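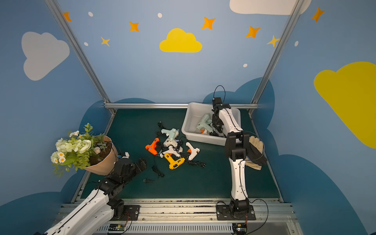
Cell 2, glue guns and the bin

Pistard Forum > Packing, Sorting and Returns > Automation

Thread: Two-arm cell on the returns bench, what changed for us

benchside_uvden
Posted Aug 7, 2021
We are a hire and returns shop in Uvden. Craft and event kit mostly: glue guns, heat tools, small lights, display stands, bouquets for dressing tables. It comes back in a heap with the leads knotted together and somebody has to sort it before testing. That somebody used to be three of us on a long bench.

Since the spring we have had two-arm cells doing the first sort. Glue guns go in a white bin, the rest goes elsewhere. I have seen a few people on here asking what it does to the job, so these are my notes.

The bin part works. The leads are the trouble. A gun comes up with its neighbour's cord round it and you get two when you wanted one. Our target is 3000 items a week over all the cells and we have not hit it yet.

For us on the floor, the sorting is down to maybe a third of the shift. The rest is testing, clearing stops and loading mats. Nobody has lost hours so far. Two people have moved to testing and one of them did not want to.

gluepot
Which make are the arms? And is the parallel gripper any good on a round barrel? Ours slides off anything curved.

benchside_uvden
I'm not going to get into makes because the contract is between the office and the supplier. The gripper is better on the handle than the barrel. If the gun is lying on its side with the handle clear it is fine. If the handle is under another gun it has a few goes and then stops and asks for one of us.

Tam_packs
"Nobody has lost hours so far" is doing a lot of work there. We were told the same at Vorinow. Hours stayed the same for one season, then the agency contracts were not renewed. On paper no job was cut. There were 8 of us on the line and now there are five.

benchside_uvden
I can only tell you what has happened here. We didn't have agency staff on that bench to begin with. I did ask for it in writing and got a letter which covers the permanent staff until next August. After that I don't know.

Gerasimos Balaskas
I run the returns side at Gajewski so I'm on the other side of this from Tam. We put in one cell and kept the same head count, because testing had always been short of people and stuff was going back out without a proper check. Last month we sorted 305 crates and every gun in them got a full heat test. Before, it was one in four if we were lucky. I would call that a better job for the people doing it. Less bending as well.

Tam_packs
Better job for the ones who get the testing. Did their pay go up? It is a more skilled job with a sign-off attached.

Gerasimos Balaskas
Not yet. It is in this year's review. I take the point.

mrs_heatgun
I'm a tester, moved over from sorting, and I didn't choose it either. Some things I miss. You could talk on the sorting bench. Testing is one person per station with your back to everybody. My hands are better though. Pulling knots out of cables all day gave me a sore thumb for years and it has mostly gone.

What nobody warned us about was the pace. Before, if the heap was bad we all slowed down together. Now the bins turn up when they turn up.

gluepot
Could you not wrap the leads before they go in? A velcro tie on each one would sort most of your double picks.

benchside_uvden
They come back from customers unwrapped. If one of us has to tie each lead before the cell sees it then we have handled every item and may as well drop it in the bin ourselves. We do send them out with a tie on. They come back without it.

sideload
Disagree with that. We tie ours on intake and it takes seconds, and stops went from 8 a shift to hardly any. You are walking over to clear the stops anyway so the time is being spent either way.

benchside_uvden
Fair. I'll ask if we can try it on one cell for a week. Do you tie the plug end or the whole coil?

sideload
Whole coil, plug tucked in. If the plug is left hanging it catches on the next one.

newstarter_k
Who clears the stops where you are? Ours is meant to be a technician but he covers two buildings, so we stand and wait and then get asked why the count is low.

benchside_uvden
Anyone who has done the half-day course. Four of us have. Stop button, key out, move the item, key in, restart from the panel. Push for the course if you can. The waiting was the worst part of our first month.

mrs_heatgun
Same here. And get it put on your training record, mine wasn't and I had to do it again.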